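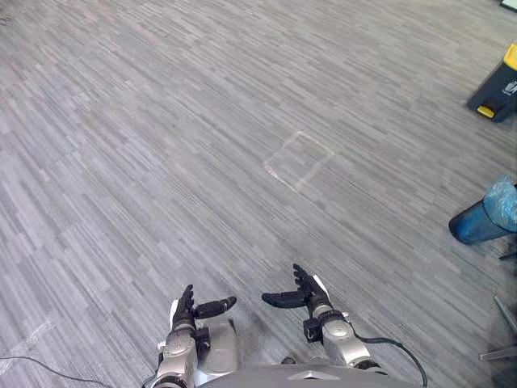
The Floor That Does the Work
Carpet tile is among the least discussed surfaces in the modern workplace. At Plernosmont, a long refit has given the staff reason to discuss it at length.

The most frequent complaint received by the facilities office at Plernosmont in the years before the refit concerned noise. Footsteps on the old vinyl carried from the east stair to the library. Chairs scraped. A dropped pen in the reading area could be heard at the reception desk, and a delivery cart could be heard everywhere.

The complaints were collected by Krisztina Vörös, who manages the building's interiors and who had inherited a floor laid in three stages by three different contractors. Her first proposal was modest. She asked for carpet in the library and the two adjoining meeting rooms, and for felt pads under the chairs elsewhere. The proposal that was finally approved covered every room on the upper level, including the workshops, where many of the staff had assumed carpet would never be allowed.

"The workshop people were polite about it," Ms. Vörös recalls. "They asked me who would be cleaning it."

Gray, and Why It Was Chosen

Visitors to carpet showrooms are often surprised by how much gray is on offer. The selection prepared for Plernosmont by the flooring firm Hegedűs included 78 samples, and well over half were gray of one kind or another: blue grays, brown grays, charcoals, and a pale silver that was withdrawn after a single afternoon near the coffee machine.

Vilmos Győri, who has specified floors for Hegedűs for most of his working life, considers the preference a sound one. A plain carpet, he explains, shows everything that falls on it. A dark plain carpet shows lint and paper dust, and a light one shows soil from shoes. A surface made up of short streaks in several shades gives the eye no even field against which a thread or a crumb can stand out. The floor may be no cleaner, but it looks tidy for longer between visits from the vacuum.

Direction matters as well. A streaked pattern that runs parallel to the walls draws attention to any wall that is not straight, and in older buildings few walls are. When the bands cross a room on the diagonal, small errors at the edges are much harder to find. The effect depends on where one stands, and Mr. Győri advises clients to view a sample from the doorway and again from the far corner before signing anything.

He also advises them to view it on the floor. Samples are almost always held up to the light or laid on a table, at an angle from which no one will ever see the finished room.

Life With Tape

The question that occupied the staff most after the carpet was laid was a smaller one. People who use a large open floor for practical work like to mark it. They mark where a table should return after an event, where a display stand belongs, or where an object should be set down so that it can be found in the same place the next day. On vinyl this had been done with colored tape, which was pulled up at the end of the week and usually came away whole.

On carpet, colored tape proved unpopular. It was visible from the corridor, and the stronger kinds left a residue that gathered dirt and outlasted the mark itself by months. Eilif Grønli, who supervises the shared work floor, began asking for clear tape instead. A square marked out in clear tape is faint, and at some angles it is found chiefly by the light along its edges. To those who know where to look, that is sufficient.

The clear tape has its own disadvantages. Small pieces are easily left behind, and a translucent scrap on a gray streaked carpet can remain unnoticed through several cleanings. Mr. Grønli has added a line to the closing checklist, which is posted beside the light switches:

Lift all tape that is no longer needed. Pull slowly and keep it low to the floor.
Run a flat hand over the area afterward.
Move loose cables before vacuuming.
Report lifted tile edges the same day.

The instruction on cables was added in February. Thin black cable lies flat on carpet and rolls very little, which makes it convenient to leave in place. It also travels into the brush of a vacuum cleaner with great ease. The office has since replaced two brushes, and considers the lesson learned.

The Cost of Quiet

Hemant Solanki, who oversees the building's maintenance budget, was initially doubtful about the choice of tile over broadloom. Tile costs more to buy. Its seams require care in laying, and a poorly matched tile in a directional pattern is visible to anyone who crosses the room. His opinion changed with the first serious spill, when a container of toner was dropped near the copy room. The affected tiles were lifted and replaced before lunch. A sheet of broadloom would have had to be cut and patched, or covered with a mat for the rest of its life.

Plernosmont keeps a reserve of spare tiles from the original order in a dry storeroom, stacked flat. Mr. Solanki regards the reserve as the most important part of the purchase. Shades vary from one production run to the next, and a tile ordered years later may match in name only.

Vacuuming takes place on every working day in the corridors and less often in the rooms. A deeper clean is scheduled each Monday before 8, in rotation, so that no room is out of use for long. The old vinyl remains in the ground-floor entry, where wet shoes arrive, and there are no plans to remove it.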